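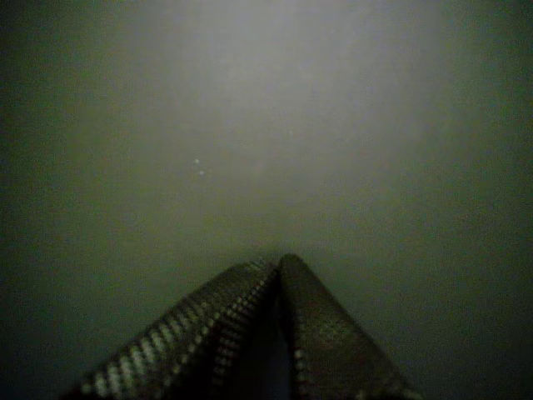 Progress report to the Górecki Fund, second period
Submitted by Zuzanna Ostrowski, project lead, Lelorley Local History Group
October 7, 2026

When we last wrote, the Lelorley parish magazine existed as eleven damp boxes and a strong opinion about who had left them in the boiler room. The boxes have dried out. The opinion has not changed.

Scanning is further on than planned. We promised you 700 issues by the end of this period and have done 654. "Further on than planned" refers to the revised plan, which Magdy Samir drew up in the spring after looking at the first one for some time. The shortfall is nearly all wartime issues, printed on paper that comes apart if spoken to sharply. Those have gone to Marianna Śliwiński in Dirkitz for flattening and repair, and she expects to return them in December.

The index is slower. Szymon Marciniak has typed up 3000 names so far and reports that a good third of the men in the village between the wars were called Albert. We have agreed to enter people under the house they lived in as well as their surname. It means going back over the early entries, and we would like to move two weeks of typing time from the next period into this one. The total stays the same.

Two talks were held. The first, on the flower show disputes, filled the Plilley reading room and ran over by an hour, mostly from the floor. The second, on drainage, was attended by people who care about drainage. Both recordings are on the website, though the sound on the first is poor whenever anyone mentions marrows.

Spending is within budget except for one line. Storage boxes went up in price between our quote and our order, and we are over by £13. We have taken this from refreshments, with consequences for the standard of biscuit.

We have not yet started on the schools pack. Hanna Pawłowska has written an outline, and the head at Plilley has read it and asked for fewer Alberts. A draft will reach you with the next report.

One request. Several families have asked us to leave out the court notices, which the magazine printed with real enjoyment until the vicar changed. Our view is that anything once posted through every door in the village can probably stand being read again — but we would be glad of your advice before those pages go online. They are scanned and held back for now.

Receipts and the full list of issues are attached separately.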